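Flekoneo Rack Handling Module
Simulation-trained placement and retrieval for laboratory benches

Product overview | Method | Results | Configuration | Ordering

Overview

The Flekoneo Rack Handling Module is a software package for two-finger robot grippers working at a laboratory bench. It allows an arm to pick up a 96-position rack, lift it out of its holder, carry it to another station and set it down again. The module was developed by Kanier together with the automation group at Dramonside, and it is supplied to research laboratories under an annual license.

The control policy in the module is trained entirely in simulation. No recordings from a customer's bench are needed before installation. The method and the test results are summarized on this page for laboratories that wish to judge whether the module suits their own work.

Method

Racks of this type present a known difficulty. The clearance between the rack and its holder is small, and the grid of openings changes in appearance as the light changes. A shadow lying across the grid can be mistaken for an edge. Earlier versions of the module located the rack by its outline alone and lost accuracy in rooms with strong window light.

The present version was trained on rendered benches in which the lighting is varied on purpose. The direction of the sun, the hardness of the shadows, the color of the bench surface and the position of nearby equipment are drawn at random for each training run. The policy receives the view from a camera mounted at the wrist, so the gripper itself hides part of the rack during the approach. Training includes this loss of view at every stage.

Bohdana Bondarchuk led the rendering work, and Haruto Mizuno designed the grasp controller. The controller closes both fingers at low force, pauses, checks the alignment of the rack against the holder and only then lifts. If the check fails, the fingers open and the approach is repeated – up to 3 times before the operator is called.

Results

The module was evaluated at Dramonside on a physical bench that had not been modeled in advance. The trial consisted of 300 lift-and-return cycles, divided between morning light, ceiling light only, and mixed light. Of these, 26 cycles required a second approach. All of the second approaches were completed without help from the operator.

A comparison policy, trained with fixed lighting and otherwise identical, was run on the same bench for the same number of cycles. It required a second approach in 41 cycles, most of them in morning light. The difference under ceiling light alone was small, and the authors make no claim for it.

The trial did not cover transparent racks, racks with lids in place, or holders mounted at an angle. Taras Vasylenko is preparing a further study of lidded racks with the Boiko gripper. Results are expected in November and will be added to this page.

Configuration

Gripper: parallel, two fingers, electric
Camera: wrist-mounted, color
Rack format: 8 x 12, opaque
Holder: fixed, level
Calibration: one reference pose per holder
Interface: Boiko controller, current release

Fingers from other suppliers may be used if their shape is entered in the setup file. Laboratories should allow one working day for this step – longer if the fingers are not symmetrical.

Ordering and technical questions

Licenses are issued per arm. Evaluation copies, including the simulated bench and the trained policy, are available to universities on written request. Please address technical questions to Magdy Hajji and licensing questions to Vsevolod Hrynyshyn at the Kanier office.

Page last revised October 25, 2023.
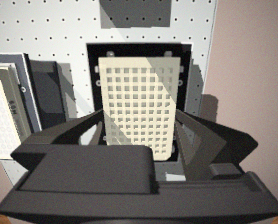

Simulated bench, wrist view: gripper fingers on either side of an 8 x 12 rack in its holder, with sunlight and shadow across the grid.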